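Alldale Growers Alliance Questions "Seven-Day Fresh" Claims on Supermarket Flowers

Group asks retailers to print a cut date on every sleeve and drop guarantees that few shoppers can use

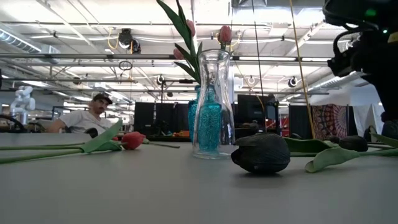 ALLDALE, 21st September - The Alldale Growers Alliance, which speaks for small cut flower farms across the Alldale valley, today called on grocery chains and online flower sellers to stop using freshness guarantees that start counting at the register. The Alliance wants a cut date printed on the sleeve of every bunch sold, in type large enough to read without glasses.

Most guarantees on the market promise five or seven days of vase life from the day of purchase. They say nothing about how long the stems spent in a cooler, a truck or a warehouse beforehand. A bunch cut two days ago and a bunch cut two weeks ago can carry the same sticker and the same price.

"I have been told many times that the customer doesn't care when a flower was cut," said Maja Bielecka, who chairs the Alliance and grows tulips, ranunculus and snapdragons on the east side of the valley. "I'd like to see who was asked. People check the date on milk and on bagged salad. I find it hard to believe they lose interest when they get to the flower bucket."

What the Alliance found

Over the course of August, Alliance members looked at the guarantee terms on 200 bunches sold in grocery stores, gas stations and garden centers within driving distance of Alldale. A cut date appeared on 18 of them. On the remainder, the only date was a "sell by" or "display until" date set by the retailer, or there was no date at all.

Members also read the small print. Many of the guarantees require the original receipt, the original sleeve and the wilted flowers to be brought back to the store where they were bought. Some exclude bunches that were "not cared for as directed," with no directions on the packaging. The Alliance would be interested to learn how many refunds are paid out under terms like these. It wrote to several sellers to ask and has not been given a number.

The Alliance does not claim that its August survey was scientific. It was done by growers on their days off, in one part of one state, during a month when plenty of local flowers are in season and the imported bunches may be at their worst by comparison. Growers also have an obvious interest in the answer. The full list of bunches, with store type, price and label wording, is available on request so that others can check the work or do it better.

Doubts about the flower food packet

The Alliance is also asking for plainer talk about the small packets tied to most bunches. Flower food is useful in many cases, and members use it themselves. Claims that a packet will "double" or "triple" vase life are another matter. Double compared to what is seldom stated. Plain water changed every day, or the same murky water left sitting for a week?

Bielecka is no easier on home remedies. "Every spring someone tells me to put a penny in with the tulips, or aspirin, or vodka, or a pinhole under the bloom," she said. "I've tried most of it. A clean vase, a fresh cut at the bottom and cold water did as well as anything I put in. I can't prove that's true in your kitchen, but neither can the people selling the packet."

Tulips come up often in complaints to Alliance members because they keep growing after they are cut. Stems stretch and lean toward the light, and a bunch that stood straight in the evening can be hanging over the rim by the next day. Buyers tend to take this as a sign of an old bunch. It may be nothing of the kind. Leaves that have yellowed, or petals that have gone thin and glassy, are better grounds for suspicion.

Response to the Pendier "Fresh Promise" label

In August, the packaging company Pendier announced a color-changing label called Fresh Promise, which is meant to turn from green to amber as a bunch gets older. Pendier says the label has been tested on 2,056 bunches. The Alliance welcomes any attempt to tell shoppers more, but has questions it would like answered before its members are asked to pay for the labels.

According to the company's own materials, the label is activated when it is stuck to the sleeve. That may be done at the farm, or it may be done at a packing house several days later. A label that starts its clock at the packing house has the same problem as a guarantee that starts at the register. Pendier has also not said what kinds of flowers were in its test, how warm the rooms were, or who decided when a bunch was past its best.

"It could be a good product," said Bielecka. "A date stamp costs next to nothing and I know how to read one. I'd want to hear what I'm getting for the extra money."

What the Alliance is asking for

The Alliance has sent a short proposal to retailers, including the regional grocery chains Wong and Breson. It asks them to:

Print the date of cutting, in month and day, on the outside of the sleeve.
State the country or state where the flowers were grown.
Put the full terms of any guarantee on the package or on a sign beside the bucket.
Stop using "farm fresh" and "just picked" on bunches with no cut date.

Breson has agreed to a meeting. Wong replied that it is reviewing its floral program. The Alliance has seen floral programs reviewed before and will report on the results when there are some.

Alliance members have agreed to follow the same rules at their own stands and market tables, starting with the spring tulip crop. That includes bunches held back in the cooler for holiday weekends, a common practice among small growers that customers are seldom told about. Not every member was happy with this part of the proposal, and two voted against it.

About the Alldale Growers Alliance

The Alldale Growers Alliance is a nonprofit membership group for cut flower farms in the Alldale valley. Its farms range from backyard plots to fields of several acres, and together they supply 700 bunches a week to local shops and markets in peak season. The Alliance is paid for by member dues and accepts no money from packaging or flower food companies.

Copies of the August survey and the retailer proposal can be requested from the Alliance office in Alldale. Maja Bielecka is available for interviews in the afternoons. Mornings are for cutting.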